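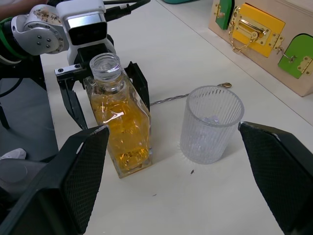 Tisov Site Services Opens Second Yard in Plorkarora, Adds Land Clearing Crew

PLORKARORA, February 28, 2020 - Tisov Site Services is opening a second yard on the north side of Plorkarora, and with it comes something customers have been requesting for years: a full-time land clearing crew!

The company has spent the past 19 years pumping septic tanks, repairing drain fields and hauling stuck or broken-down trucks off the back roads of the county. Clearing jobs were always turned down or passed along to other outfits, and plenty of homeowners ended up juggling two or three contractors just to get a lot ready for a septic system. Starting in April, one crew can take out the brush, grind the stumps, rough in the driveway and dig for the tank.

"We are so excited about this one," said Subira Muli, owner of Tisov Site Services. "I get calls every week from people who bought a few wooded acres and have no idea where to start. Now I can drive out, walk the property with them and tell them yes, we can do all of it. I've wanted to say that for a long time."

The new yard sits on the old Bansal lumber lot, a property many longtime residents will remember from the days when the sawmill was still running. It gives the company room for a forestry mulcher, two excavators and a heavy wrecker able to handle loaded dump trucks and farm equipment. There is also a covered bay for truck repairs, a big relief to the mechanics, who spent most of the winter working in the wind at the original location on Firnico Road.

That original location isn't going anywhere. The office staff, the pump trucks and the light-duty tow trucks will all stay on Firnico Road, and the phone number is the same one that has been painted on the trucks from the beginning. Septic customers on a regular pumping schedule don't need to do a thing.

The clearing crew will take on house lots, fence lines, pond banks, pasture edges and trails, on parcels up to 80 acres. Mulched material can be left on the ground to hold the soil or hauled away, whichever the owner prefers. Properties with an existing septic system will have the tank and lines marked with flags before any heavy equipment comes through the gate (a crushed line is a miserable way to start a building project). Owners who have a survey or an old septic permit are asked to have it handy for the first visit.

"Some folks want every tree gone and some want us to save one oak their granddad planted," Muli said. "Both are fine! We tie ribbon on whatever is staying, and we walk it again with the owner before the machine ever gets unloaded."

Estimates are free within the county, and bookings for the first clearing jobs are open now. The company is also hiring equipment operators and a night dispatcher for the towing side. Applications can be picked up at the Firnico Road office during business hours.

About Tisov Site Services

Tisov Site Services provides septic pumping and repair, light and heavy-duty towing, and land clearing in Plorkarora and the nearby countryside. The company is locally owned and serves more than 900 households on regular septic maintenance plans. Towing is available day and night.

Contact: Subira Muli, Tisov Site Services, Firnico Road, Plorkarora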